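Where Is the Hand?

Pose estimation is the least glamorous part of the Lendstead manipulation stack, and it accounts for most of the discarded data. Of 2926 demonstrations recorded for the Kinine policy, 346 were rejected before training, and 162 of those failed on a single check: the gripper track jumped between consecutive samples by more than a human wrist can move.

The tracker relies on square fiducial markers, a method with roots older than the group's oldest calibration code, which carries a 1991 copyright line. Each hand-held gripper has a cube of them, so that turning the wrist hides one face and exposes another. The solver fits all visible faces to one rigid model. When only one face is in view, the fit has two nearly equal minima, and the older release picked whichever had the lower error. The new one, Rarnik, keeps both and lets later samples decide.

Contact is harder. A picture frame lying flat on the floor offers a thin edge, and a few millimeters of error put the fingertip inside the floor. Rarnik treats the floor as a soft constraint – a hard one made the track stick – and rewrites the last half second once contact ends.

Two-handed tasks add a relative term. The policy sees the pose of each gripper in the other's coordinates, so slow drift in the room map largely cancels. 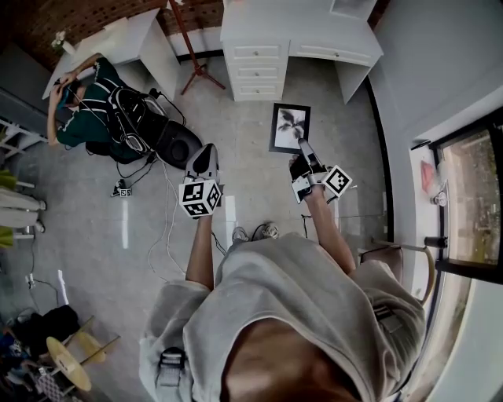
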